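Can a Machine Do the Dishes Yet? Final Project Report

Applied Automation, second-year group project
Written by Ningsih Chin
Submitted May 28, 2023

Background

Our group was asked to pick a job that people do every day without thinking and find out how close a machine is to doing it. We picked clearing a dish rack. The first idea was restocking shelves at Hutley, where two of us work part time, but the store would not let us block an aisle. A kitchen counter was easier to get.

The question we wrote down at the start was simple. Can a two-armed robot take an object off a dish rack and put it somewhere sensible, without a person moving the object first to make it easier? We did not ask whether the robot could wash anything. Water was left out of the project from the beginning for safety reasons.

It is a small job. A person clearing a rack picks up a cup while looking for the next one, and can do it half asleep. We wanted to know which parts of that are hard for a machine and which parts are already solved.

What we read first

Most of our reading was about grasping. In a factory, the part usually arrives in the same spot facing the same way, and the arm can repeat one motion all day. A home does not work like that. The cup is wherever the last person left it, sometimes on its side, sometimes touching something else.

The other problem is what the machine can see. A camera high up gives a good overall view but loses the object when the arm moves in front of it. A camera near the wrist sees the last few inches well, but the gripper itself takes up a large part of the view. Any software using that view has to find the object in whatever space the fingers leave.

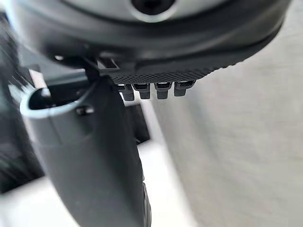

Murray Rakena wrote in his comments on our draft that we were making too much of vision, and that a person can empty a rack in the dark by feel. He said the missing piece is touch, and that a machine which could tell a light squeeze from a hard one would need far less from its cameras. We have kept our section on cameras as it was but added touch to the list of open problems, and I think he is right that we had underrated it.

Method

We divided the job into stages and scored each one separately. A run that failed at the end could still tell us something about the beginning. The stages were:

Reach - the gripper gets to the object without hitting the rack, the faucet or the counter.
Grasp - the fingers close on the object and hold it.
Lift - the object comes clear of the rods.
Place - the object is put down upright on the counter and let go.

A person was in charge of stopping the arm at all times. If the stop was used, the run was scored as a failure at whatever stage it had reached, even if we thought the arm would have been fine. This came up a few times and we argued about it, but it was the only rule we could apply the same way for everyone.

We planned 628 runs and kept all of them in the results. In March we had thought 2,000 would be possible. Setting up between runs took much longer than we expected, and that number was dropped after the first session.

The sink was a double one, set into a white counter, with the rack across the left basin. That left the faucet close to the working area, and the arm had to stay clear of it. We considered taking the rack out and standing it on the open counter, which would have given more room. We decided against it because most people keep a rack at the sink, and a result from an open counter would not have said much about a real kitchen.

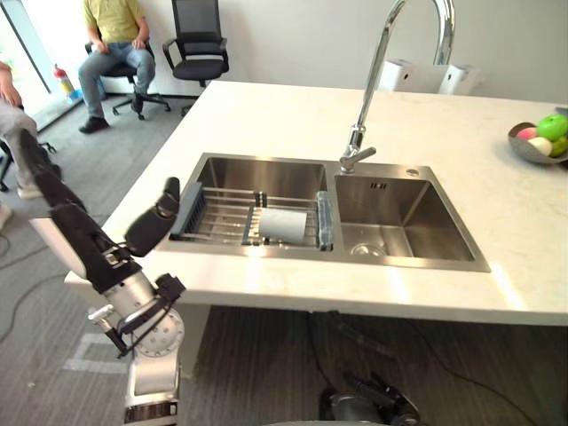 Results

Reach was the best stage by a long way. The arm got to the object in nearly every run, and the failures were mostly cases where it came in too low and we stopped it near the rack.

Grasp was where the project got difficult. There were 107 failed grasps. The usual one was a finger touching the object first and pushing it along the rods, so that when the fingers closed there was nothing between them. Round objects lying on their side were the worst for this. Objects standing upright did much better, and so did anything soft.

Lift gave few problems once the grasp was good. The rack moved with the object in 3 runs, and all of those were counted as failures.

Place was slower than we wanted but mostly worked. The arm tended to let go slightly too high. The objects were plastic and nothing broke, but I would not want to try it with glasses.

Speed is harder to report fairly. Everyone in the group could clear the rack by hand well before the arm had finished with its first object. We did not put this in a table because the comparison seemed pointless at the present stage.

Discussion

The rack was a harder surface than we gave it credit for. On a flat counter, an object that is bumped slides a little and stays in reach. On rods it can roll, tip or settle into a gap, and the plan the arm made a moment earlier is out of date. A person corrects for this while the hand is still moving. The machine had to stop, look again and start over, and that is where most of the time went.

Wrist views helped more than the overhead view in the last part of each reach. The trouble was that a finger often covered the side of the object we needed to see. Turning the wrist fixed this in some positions and made it worse in others, especially near the walls of the basin. 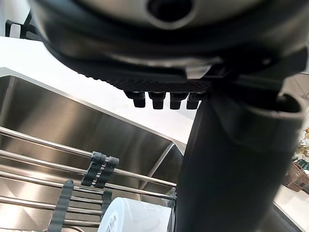 Adding a second wrist angle before closing the fingers brought the failures down in our later sessions, at the cost of a longer run each time. We think the trade is worth it in a home, where nobody is waiting at the end of a line for the next cup. On a shop floor it might not be. We asked two firms, Vistard and Zurcombe, what they would accept for a restocking task, and both cared more about speed than we did. Zurcombe also said they would want the machine to leave a difficult item alone and go on to the next one, and our setup had no way to do that.

Limits of the project

We used one kitchen counter, one rack and a small set of objects. Nothing was wet on purpose. We did not test plates, knives or anything stacked. The light changed during the day and we did not control for it, so some of the difference between sessions may come from that.

The group at Ruawai has offered us a different style of rack with wider spacing for next term. If the failed grasps go up with wider gaps, that would support what we say above about the rods. I would also like to try padded fingertips of different softness, following Murray's comment.

Our answer to the question we started with is that the machine can do part of this chore, slowly, with a person standing by. The full run tables and the scoring sheet are in Appendix A, and the list of objects is in Appendix B.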